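Plulden 12U open rack – four stars and a bit, and I'd buy it again

I've wanted a proper rack at home for years, and in the end it was the Plulden that got me to stop piling equipment on a bookshelf. I paid 311 for it with the rails and the bag of cage nuts included, and I've been grinning at it ever since!

Assembly is easy. There are 12 units of height, the rails bolt to the base and top with the hex key in the box, and the whole job took me 2 hours with a coffee break (most of that was cage nuts, and anyone who has fitted cage nuts knows what my thumbs looked like afterwards). The holes are cleanly punched, no burrs anywhere, and everything lined up the first time. I had a cheaper Gomora rack before and spent a whole evening persuading one corner to meet another, so this felt like a treat. 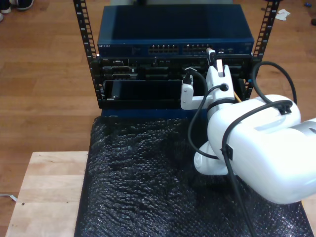

Square holes were the thing I cared about most, and I'm so glad I held out for them. Threaded rails are fine until you strip one, and then that position is gone for good, while a ruined cage nut just goes in the trash. They also make it painless to change your mind about the order of things. I like the network switch at the top with the server chassis directly under it, because ports at that height are so much nicer to get at when you're plugging in a cable, and a drive tray can still slide out of its bay without anything in the way. Black rails look sharp next to a blue switch, too, if you care about that sort of thing (I do).

The Urkau shelf I ordered separately fit with no fuss, and so did a Reddy power strip that was a pain in my old setup. Mixing brands is no problem at all so far.

A few gripes. The manual is one folded sheet with tiny drawings, and step four shows the base upside down. The cage nuts supplied are just enough for a half-full rack, so buy a second bag. And I'd have liked some sort of cable guide down the side – mine are held with hook and loop strips, and it does the job, but for this money a couple of plastic rings wouldn't have hurt.

Mine stays very steady when I pull on a tray, even without the optional feet. I'm adding a patch panel in September and still have space under it for a small UPS.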